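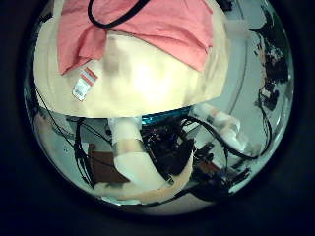

Does dark mode save battery? A comparison on two phones

Project report by Violeta Alarcón, Chaminda Patwary and Ximena Núñez
Supervisor: Renato Ledesma
1 July 2021

Why we picked this

Everyone in our class had an opinion about dark mode, and hardly any of us had a number to go with it. Chaminda swore it got him through the day. Ximena had switched it off after a week and saw no change at all. They own different phones, and that got us really excited, because the phones have different kinds of screens! The Skanano has an OLED panel, where every pixel makes its own light and a black pixel is simply off. The Dosness has an LCD with a backlight behind the whole thing. So we expected both of them could be right.

Setup

We wrote a small logging app called Iker. It wakes up once a minute, saves the battery level and the screen brightness to a text file, and goes back to sleep. Violeta wrote most of it in June, and Javiera Núñez helped us test it on her own phone before we trusted it with anything.

For the reading part we used Shakya, an e-book app that can turn pages by itself. Each run was 400 page turns with airplane mode on, notifications off and auto-brightness off. We set both screens to 200 nits on a full white page with a borrowed light meter, then left the slider alone. Each phone did four runs, two light and two dark, always starting from a full charge.

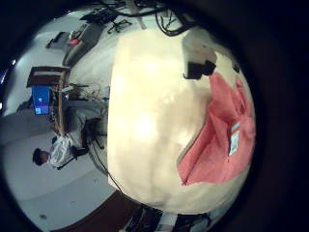

Figure 1. Pink-red fabric with a small white label, against a cream-colored surface.

Results

On the Skanano, dark mode won both times. The light runs used 11 percent of the battery each and the dark runs used 4 percent each. We had hoped for a gap, but this was bigger than any of us guessed, and Chaminda was very pleased with himself.

The Dosness gave us the same drop in every run, light or dark. Iker only records whole percentage points, so a small difference could be hiding in there – but nothing you would notice on the bus home.

We also tried the dark gray theme in Shakya on the Skanano, just once, so it isn't in the main comparison. It landed between the other two, a little closer to full black.

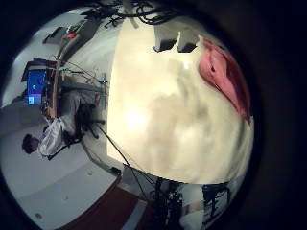
Figure 2. Black cables looped above a pale rounded surface.

What went wrong

Our first Skanano run had to be thrown out. A system update had started downloading before we turned on airplane mode, and the installer kept working in the background. After that we restarted the phones and waited a few minutes before each run.

The two batteries are also different ages and sizes, so please don't compare the percentages across phones. Light against dark on the same phone is the only fair reading.

What we would do next

Video is the obvious one, since most of us watch far more than we read. We would also love to repeat everything at full brightness, where we think the OLED gap should get wider. Renato suggested a USB power meter in place of the battery percentage, and Ximena is already changing Iker so its log times can be lined up with one.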